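# Teaching a Gripper to Pick Up Sticks

**Semester project, progress report 2**
Nazar Yatsenko, Skye Dalgleish
Advisor: Godelieve Maes

## What we said we would do

Our proposal from September promised a learning system that could take hold of thin upright objects. It also promised 400 demonstrations by the end of the term. We were young then.

## What we did

We recorded people doing the task by hand, using hand-held grippers with a camera mounted on them. There is no robot in this part of the project, which keeps the repair bill low. The model (we call it Pastov, after losing a vote) gets the video and the jaw opening and has to work out the rest.

We have 59 usable demonstrations. Another 43 were thrown out, most for one of these reasons:

- the person closed the jaws before reaching the stick
- the recording was started late, so the stick is already held in the first image
- Skye was explaining the task to somebody and waving the gripper while doing it

The last group is well lit and very expressive, and the model learned a small wave from it before we caught on.

## Why kitchens

Our first recordings were all made on one lab bench with a plain white top. Pastov did well there and fell apart on any other table. Dr. Maes had predicted this in writing, and she forwarded us the email. We moved to people's homes, where the tablecloths have patterns and the background is full of pots and doorways.
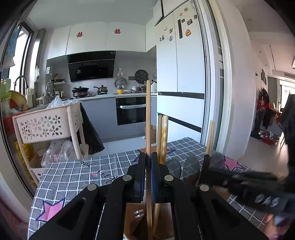
*Figure 1. Jaws closed on a thin stick over a plaid tablecloth, with thicker sticks just behind.*

Thin sticks remain the hard case. When a stick and a gripper arm overlap in the view, our labels for "contact" get shaky — Nazar and I labeled the same clips separately and disagreed more than either of us would like to print.

## Still to do

1. Relabel contact with one written rule, agreed on beforehand.
2. Record more left-handed demonstrations. We have 2.
3. Retrain without the waving.
4. Ask Dr. Maes whether 400 was a firm number.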